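Deltimside Kitchen Pages for Kids
January 20, 2024

Why Does Bread Dough Rise?

Bread dough starts out as a heavy lump. Leave it in a bowl for 60 minutes in a warm kitchen and it can grow to twice its size. Nothing has been added to it. The dough is full of gas, and the gas comes from yeast.

What is yeast?

Yeast is a living thing. It belongs to the same big family as mushrooms, but each yeast cell is so small that you need a microscope to see it. The dry yeast sold in packets looks like tiny tan beads. It is alive but resting. Water wakes it up.

Once awake, yeast feeds on sugars that come from the flour. As it feeds, it gives off a gas called carbon dioxide. This is the same gas that makes the bubbles in soda.

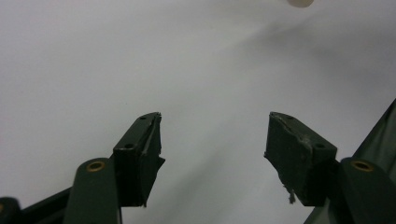

Why doesn't the gas escape?

Flour has proteins in it. When flour gets wet, the proteins join up and make a stretchy stuff called gluten. Kneading the dough makes the gluten stronger. The gas pushes on it from inside, and the gluten stretches like the skin of a balloon. A ball of dough has thousands of these little balloons.

Does it matter how warm it is?

Yes. Cold yeast works slowly. Very hot water kills yeast, and then the dough stays flat. Bakers use water that feels just warm on the wrist.

The Lyons Bakery in Davis makes its Kukemel loaf the slow way. The dough weighs 900 grams and sits in the refrigerator overnight. Slow dough has more time to build up flavor. 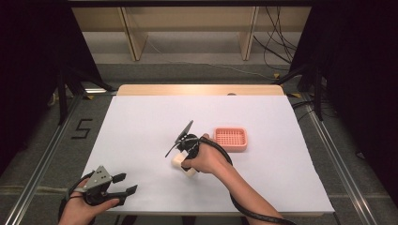 A gripper in each hand, above a white sheet on a wooden table.

What happens in the oven?

For the first few minutes the dough keeps growing, as the heat makes the gas spread out. Then the yeast dies and the dough sets firm around the bubbles. The holes in a slice of bread are the places where the bubbles were.

Words to know

Yeast: a tiny living thing that makes gas in dough.
Gluten: the stretchy part of dough.
Knead: to push and fold dough with your hands.

Coming in March: Why do onions make you cry?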